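Drandow adds simulated block tasks to its Pikia teleoperation set

GESDALE - Drandow has released an updated version of Pikia, its collection of remote-control demonstrations for two-finger grippers. The October update adds 1,896 demonstrations recorded in simulation, all of them short manipulation tasks with colored blocks and a shallow fixture. With the earlier material, the collection now holds more than 4,000 demonstrations.

The new recordings were made at the company's Gesdale office with Prins, a hand controller Drandow has used internally for two years. The operator holds a grip with six-axis tracking and a trigger. Moving the grip moves the simulated gripper, and squeezing the trigger closes the fingers. A thumb switch disengages tracking so the operator can bring the hand back to a comfortable position without moving the tool.

Earlier Pikia releases were recorded partly by hand guiding, with the operator holding the wrist of a physical arm and pushing it through the motion. Hand guiding is still supported by the file format but was not used for this update. Mieke Bakker, who runs data collection at Drandow, said the two methods produce noticeably different paths.

"People guiding an arm by hand tend to take the elbow along with them and come in at an angle," Bakker said. "With the controller they line up over the part first, stop, and then go down. You get more pauses. Some of those pauses are useful and some are just the operator thinking."

Pauses have been left in the published files. Each one longer than a set threshold is flagged in a separate channel, and the loader can skip flagged segments at training time. The threshold can be changed by the user.

Every demonstration contains the gripper pose, finger opening, commanded and resulting motion, and block poses, sampled at 100 Hz. Rendered views are stored at a lower rate and time-stamped against the same clock. Block poses come straight from the simulator and carry no tracking error. Drandow recommends adding noise before using them as policy input.

Start positions are drawn at random, then allowed to settle under gravity before control passes to the operator. In previous versions, starts with blocks touching one another were thrown out. They are now kept, including those with one block lying across another. Surface texture and lighting direction also vary between recordings. Lighting was fixed in the last release, and several users reported that policies trained on it did poorly once shadows fell in a different direction.

Failed attempts are included and labeled. A recording counts as failed if the operator gives up, if a block leaves the work area, or if the time limit runs out. Dropped blocks that are picked up again within the limit count as successes, with the drop marked in the event log. Bakker said her group had argued over that rule and may split the category in a later version.

The update also corrects a sign error in the wrist rotation channel that affected part of the previous release. Users who wrote their own correction should remove it before loading the new files. A conversion script is included for anyone who needs to keep both versions on disk.

The release is free for research use. Commercial users need a license from Drandow. A hands-on session with the Prins controller will be held at the Gesdale office on Friday at 2 p.m., with places assigned in order of registration.

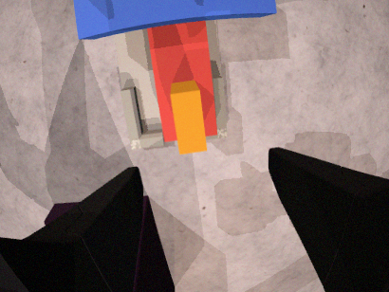 Overlapping starts are the part of the release that took operators longest to learn, according to Bakker, mainly due to the order of the picks. An operator who goes for the nearest block may find that it is the wrong one to move first. With an orange block resting over the lower part of a long red one, and the red one's upper end under a large blue block, there are two pieces to consider before the red one can be lifted cleanly. Sliding it out sideways is allowed by the task rules, and some operators do so. Pick order is not scored, but it is written to the event log by block color, and recordings can be filtered on it with the supplied tools. Documentation for the filter is in the same folder as the loader.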